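**Deretska opens hand-guided teaching trials for tabletop pick and place**

2020-09-09

Deretska has started the second phase of its tabletop manipulation trials, in which operators teach a two-finger gripper by moving it through a task instead of writing a program for it. The phase covers 150 object pairings and is planned to produce 2,000 recorded demonstrations. The first phase, which closed in March, used a single object per run.

Two teaching methods are being compared. In the first, called direct guidance, the operator holds the arm and moves it to the object while the joints are set to low stiffness. In the second, the operator stands at a separate station and drives the arm with a hand controller. Both methods write to the same log format: joint positions, finger opening, and video from a small camera mounted at the wrist. The control software for both is Viteo, a package Deretska maintains in-house.

Ayanda Shabalala runs the recording side. She said the wrist view was chosen as the primary video source early in the first phase, and that the fixed overhead view is now kept only for checking. The wrist camera moves with the fingers, so the distance between fingertip and object stays readable through the approach. The overhead view tends to lose the object under the arm during the last part of the motion.

Each run begins with the fingers open and clear of the objects. The operator is given a written instruction naming one object and, in some runs, a destination. Surrounding items are left on the table and are not to be touched. A typical layout of this kind has a pack of Ferrero Rocher lying flat, a pear and a red can farther back, and a gray-blue plate off to one side.
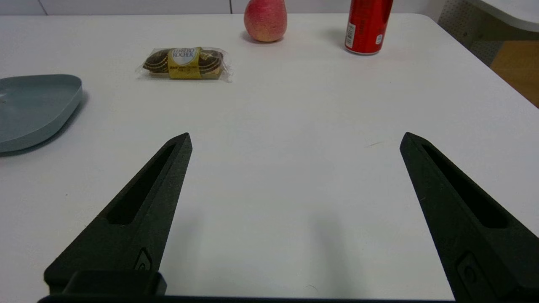

Pravesh Van Wyk takes a different view of such layouts and has argued for fewer items in the early runs. Clutter, he said, makes operators slow down and take wide paths, and the slow paths end up in the training set along with everything else. He would prefer to have the basic grasp recorded with one or two objects first and to add neighbors later, once the learned policy can reproduce a plain approach. He also questioned whether remote operators should see the overhead feed at all, given that the policy will not have it.

Shabalala said both points had been raised in planning. Sparse and crowded layouts are now logged under separate tags so that either group can be left out of a training run. The overhead feed has been removed from the remote station's main display and can be called up only between demonstrations.

The comparison of teaching methods is not complete. Early logs show that direct guidance gives shorter runs, while remote control gives cleaner video, with no operator's hand passing in front of the wrist camera. Direct guidance also loads the arm slightly. An operator who leans on the wrist while closing the fingers pushes the arm off its commanded height, and the offset is recorded as if it were intended. The team has added a check that compares measured joint torque against the expected value and marks the run for review when the two differ for too long.

Remote runs have their own fault. Delay between the controller and the arm leads some operators to move in short steps with a stop after each one. The stops are trimmed before training, but trimming too closely removes the pause before the fingers close, and that pause carries useful information. The present rule keeps any pause that falls directly before a change in finger opening and shortens the others.

Object choice in the second phase follows a simple scheme. Rigid shapes with straight sides are paired with items that call for more care in where the fingers go and how far they close. One sparse layout sets a short wooden cylinder apart from a slice of cake with blueberries on top. The instruction for a layout of that type may name either item, and the operator is told to leave the other where it stands. 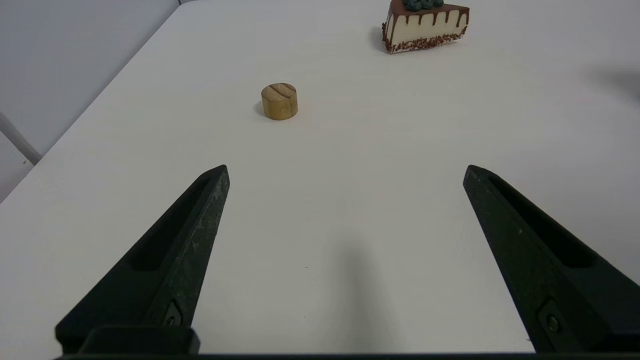 Finger opening at the start of a run is fixed at the wide setting for all operators. During the first phase it was left to preference, and the policy learned to copy the opening of whichever operator had contributed the most runs. The start pose of the arm, by contrast, is varied on purpose. Operators receive a new start pose after every 5 demonstrations.

A run is rejected if the named object is dropped, if any other object is displaced, or if the operator reverses direction more than 7 times before contact. Rejected runs are stored and are not deleted. Mizuno, the group's evaluation tool, uses them as negative cases when scoring a policy.

Trained policies will be tested on layouts that were held back from the demonstrations. The same arm and fingers will be used for the test, with no operator input after the start command. A second gripper, the Cornik, has been fitted on another bench, and recordings with it will begin after the remote control set is finished.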